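Reviews > Table & Linen > Tablecloths

Search reviews
Go

Stodis wipe-clean tablecloth, after nearly a year of kids

I bought this tablecloth last July, right after my old cotton one met a full glass of grape juice and lost.
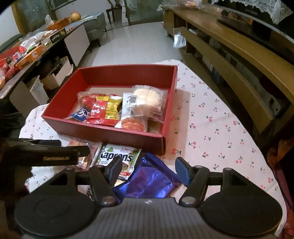 So I went looking for something I could wipe, and Stodis kept coming up. I paid 24 dollars for the medium, which fits our kitchen table with a decent drop on all sides (ours seats six, or eight if everybody likes each other).

First, the smell. Open it up and leave it on a porch for a couple of days, please! Mine stank like a new shower curtain for roughly 9 days and my husband wouldn't eat near it. After that, nothing.

The fold lines were the other headache. The leaflet says they drop out by themselves. They didn't. I ended up using a hair dryer on low from the underside, and that got rid of everything except one stubborn crease near the corner – I put the fruit bowl on it.

Cleaning is where I fell in love. Spaghetti sauce, glue stick, syrup, all gone with a damp rag and a bit of dish soap. Ballpoint pen is another story. I have a faint blue squiggle that is staying with us forever, I think.

I also tried the Makowska one at my sister's place. It's thicker and hangs nicer, but the backing sheds little white fuzz on your pants, and it costs almost double. Not for me.

Would I buy Stodis again? Yep, and I'd get the round one for the patio too if they ever restock it. Seven out of ten, mostly because of that smell.

Contact | Copyright 2023 Gruventon | Back to top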